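Korkholm Folding Day Bag
Posted Jun 21, 2024 by the Rultau shop desk

We've been selling bags for winter city breaks and summer ferry trips for a good while now, and the one people keep coming back to ask about is the Korkholm, so it seemed only right to give it a proper page of its own (the old one had lost half its text and still showed the previous strap).

The Korkholm is a day bag that folds down into its own front pocket. You pack it flat in the bottom of your suitcase, forget all about it until you reach the hotel, and then shake it out for the market, the beach, or that long walk you said you wouldn't do on the first morning. It holds 13 litres, enough for a towel, a jumper, a water bottle and lunch, and it weighs almost 725 grams, so it's a touch heavier than the very thin ones. We think the extra is well spent on the padded back, and your shoulders will probably agree by teatime!

Inside there are two zipped pockets, one of them big enough for passports and a paperback. The outer cloth comes from Haberkorn and is woven tightly enough to shrug off a shower, although we wouldn't call it waterproof, and in a real downpour you'll want the rain cover. That's sold separately, and the cover for the older Volutthorpe bag fits it as well, if you already have one tucked away in a drawer.

Colours are moss, slate and a sandy sort of yellow that came back in December after a great many letters. The yellow does show marks, it has to be said, but a damp cloth and a little washing-up soap will see to most of them. Please don't put it in the machine, and let it dry open before you fold it.

A word on airlines: the bag will go under most seats when it isn't stuffed to bursting, but the rules change so often that we'd ask you to check with yours before you travel. Every Korkholm comes with a two-year guarantee on zips and seams. If a strap gives up after that, write to us anyway, we're fond of a repair.
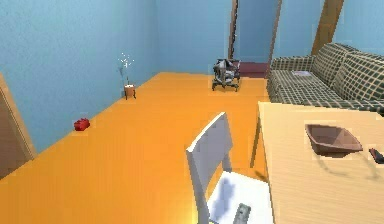 Reading time: 2 min

Orders leave Rultau by ordinary post unless you choose the quicker service at the till.

Contact us | © Rultau 2024 | Back to top

We use cookies to remember your basket. Accept | Settings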